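Lonivitz white work table, 136 x 100 cm

Sold by Deslow. Available in white only. Flat-packed, two boxes.

Most work tables are sold with the same promises, and the Lonivitz gets them too: scratch resistant, stain resistant, ready for anything. We would take the first of those with some salt. A pale matte top shows marks. If you drag tools or metal parts over it, you will see where you dragged them, and no spray from the hardware store will change that.

What it does well is stay flat and keep out of your way. There is no lip around the edge, so long items can hang over, and a small dark part is easy to find on it. For sorting, wrapping and checking small electronics, that matters more to us than a tough-sounding coating.

The maker rates the top for 200 pounds. We have no reason to doubt it, but that figure is for a load spread over the whole surface - not for a vise bolted to one corner. Ask before you drill.

The matching Lema drawer costs extra. It is shallow, the runners are so-so, and a plastic bin from the kitchen aisle does the same job. The Rernmont leveling feet are worth having if your floor slopes.

Small wrapped items on a white top:
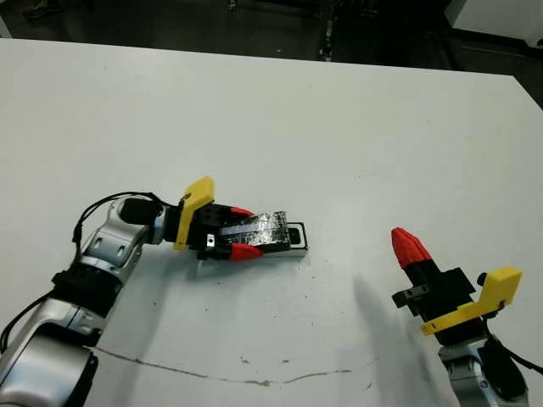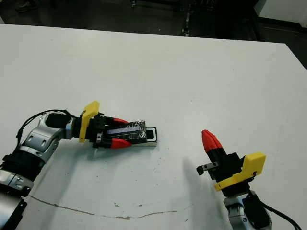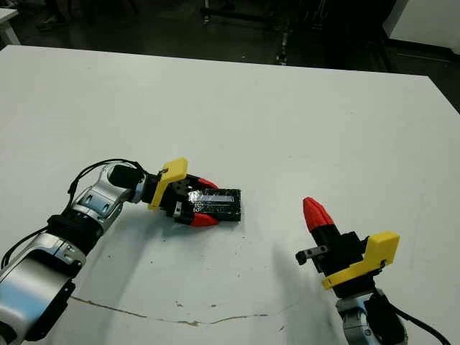
Cleaning: a damp cloth and dish soap. Skip the abrasive pads, and skip the "renewing" cream that turns up in the same search results. We tried it on a display table and could not tell the treated half from the other.

Assembly takes two people. The booklet says 20 minutes, a number we have never come close to. Leave the leg bolts loose until all four are in, then tighten.

Returns are accepted unassembled, in the original boxes. Questions about fit or spare bolts go to Khải Phan at the Deslow parts desk, mornings only, closed Monday.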